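Kinga Fodor talks with her hands, and for most of our conversation one of those hands was holding a gripper. She runs data gathering for the Saltari project at Masow, where a small team teaches a learning system to do kitchen-table chores by doing them first, over and over, with a tool that has two fingers and a camera on it.

I asked her what a good day looks like.

"200 examples," she said right away. "200 clean ones! We can do more than that, but by the end people get sloppy, and then the model learns sloppy. It's a very honest student."

Each example is one short attempt at a task, start to finish. Somebody picks up a cup and sets it on a plate, or moves a lid from one side of the table to the other. Then they put things back a little differently and go again. Fodor came to this from physical therapy, of all places, and she says she still watches wrists all day long.

"You think you know how you pick up a cup. You don't! The first week I had this thing in my hand I was rotating my whole shoulder to get around a handle. With your own fingers you cheat constantly — you roll things, you pinch, you catch them when they slip. Take all that away and you have to plan."
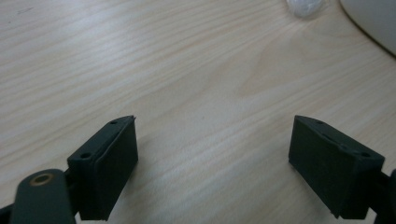

The part she gets most excited about is the approach, the second or so before the fingers touch anything. New people tend to rush it. They come in with the fingers already half closed, because that feels quick, and the recordings come out looking nearly the same every time.

"I tell them, open wide, come in from somewhere new. Left, right, high, low. If every example starts from the same spot, then you've taught it one spot. We had a whole batch in October like that, and when we ran the policy it did beautifully until Tirta moved the plate over by the width of his hand. Then it just reached for where the plate used to be. I laughed so hard. And then we recorded the batch again."

Tirta is Tirta Tuhumury, who trains the models and sits close enough to hear when something gets dropped. He wants the drops kept, as long as the person recovers and finishes the job.

"Kinga used to delete those," he told me. "Now she saves them for me like presents."

New collectors get 30 practice runs before anything they record is kept. There are seven tasks in the current set, and Fodor would love to add folding a dish towel. Tuhumury would like her to wait.

"He's right," she said, opening and closing the gripper. "But I've been practicing the towel anyway. Do you want to try it?"

I did, and it took me four tries to get hold of a corner.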